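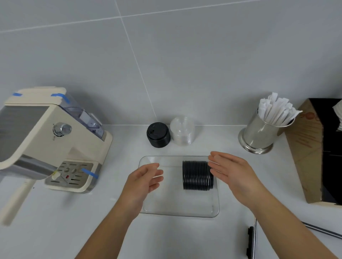

Um condómino perguntou, ainda antes da leitura da ordem de trabalhos, se a água que chega às cozinhas do último piso vai continuar sem pressão ao fim da tarde, e pediu que a pergunta ficasse registada antes de qualquer outra matéria. A mesa aceitou o pedido e remeteu a resposta para o ponto 2.

ATA DA REUNIÃO ORDINÁRIA DE CONDÓMINOS
Edifício Rakena – abril

A reunião teve início às 18h40, em segunda convocatória, por falta de quórum à hora marcada. A lista de presenças e as procurações foram conferidas pela mesa e ficam arquivadas em anexo. Presidiu a administração em exercício, que assegurou também o secretariado.

Ordem de trabalhos
1. Aprovação da ata anterior
2. Abastecimento de água: pressão nos pisos superiores e substituição do grupo hidropressor
3. Contadores individuais
4. Limpeza e desinfeção do reservatório
5. Outros assuntos

Ponto 1 – Aprovação da ata anterior
A ata foi aprovada com uma correção. Onde se lia «coluna nascente» passa a ler-se «coluna poente», no parágrafo relativo à fuga na garagem. A fração que tinha pedido a retificação por escrito deu-se por satisfeita.

Ponto 2 – Abastecimento de água
A administração apresentou o relatório da empresa Plornari, que efetuou medições na central de bombagem e em torneiras de cozinha dos pisos superiores. O relatório conclui que a pressão à saída do grupo é suficiente em regime de baixo consumo e cai abaixo do valor de projeto quando há várias frações a consumir em simultâneo. São apontadas como causas prováveis o desgaste da bomba principal, a perda de carga de ar no vaso de expansão e a incrustação no troço horizontal entre a central e a coluna poente.

Foi referido que a segunda bomba se encontra fora de serviço desde o inverno, por avaria do variador de velocidade. O grupo trabalha, portanto, sem reserva. Em caso de paragem da bomba principal, o edifício fica dependente da pressão da rede pública, que não chega aos pisos superiores.

Foram analisadas duas propostas:
a) Proposta da Plornari: substituição integral do grupo, com duas bombas de velocidade variável, vaso de expansão novo, coletor em aço inoxidável e quadro elétrico. Garantia de 3 anos. Inclui a desmontagem e o transporte do equipamento existente.
b) Proposta da Skavham: reparação do variador, substituição dos vedantes mecânicos da bomba principal e recarga do vaso existente. Custo inferior, sem garantia sobre os componentes que não forem substituídos.

Em resposta à pergunta registada no início, a administração esclareceu que nenhuma das propostas resolve, por si só, a incrustação no troço horizontal. Um condómino defendeu que esse troço fosse substituído na mesma intervenção, para evitar um segundo corte de água. Outro condómino opôs-se, por entender que faltava orçamento discriminado para a tubagem e que a assembleia não devia votar um valor em aberto.

Após discussão, foi posta à votação a proposta a), que obteve aprovação por maioria, com votos contra das frações do rés do chão. Estas fizeram constar que não são afetadas pelo problema e que entendem que a repartição da despesa devia atender a esse facto. A administração informou que a repartição segue a permilagem, nos termos do regulamento, e que qualquer outro critério exigiria deliberação própria.

Quanto ao troço horizontal, deliberou-se pedir orçamento separado, a apresentar antes do início dos trabalhos. Foi autorizada despesa até 3000 euros para esse fim, a suportar pelo fundo comum de reserva. Acima desse valor, a decisão volta à assembleia.

O corte de água necessário à montagem será avisado por escrito em todas as caixas de correio e afixado na entrada. A Plornari indicou que prevê executar a ligação durante a manhã, entre as 9h00 e as 13h00.

Ponto 3 – Contadores individuais
A empresa Rerar, responsável pelas leituras, comunicou uma diferença de 356 metros cúbicos entre o contador geral e a soma dos contadores das frações, no último período anual. A diferença inclui a rega do logradouro e a lavagem da garagem, que não têm contador próprio.

Deliberou-se, por unanimidade, instalar um contador na derivação da rega e outro na torneira da garagem. O custo previsto é de 600 euros, com montagem. Até haver leituras destes dois pontos, a diferença continua a ser imputada às despesas comuns – solução que a assembleia considerou provisória.

Uma fração pediu a verificação do seu contador, por suspeita de contagem com as torneiras fechadas. A Rerar fará o ensaio na próxima visita. Se o aparelho estiver conforme, o custo do ensaio é da fração requerente.

Ponto 4 – Reservatório
A última limpeza foi feita sem relatório escrito. A partir desta data, a administração só liquida a fatura contra entrega do relatório de desinfeção e do boletim de análise da água, com colheita na torneira de uma cozinha do último piso e outra à saída do reservatório. A próxima limpeza será marcada para depois da entrada em serviço do novo grupo.

Ponto 5 – Outros assuntos
Foi pedido que a porta da central de bombagem passe a estar fechada à chave. Aprovado. Ficam duas chaves com a administração e uma no cofre do quadro elétrico geral.

Foi comunicado ruído noturno na coluna nascente, compatível com golpe de aríete. A Plornari verificará as válvulas de retenção durante a montagem – sem custo adicional, conforme consta da proposta aprovada.

Nada mais havendo a tratar, a reunião foi encerrada às 20h25. A presente ata será enviada às frações ausentes por carta registada.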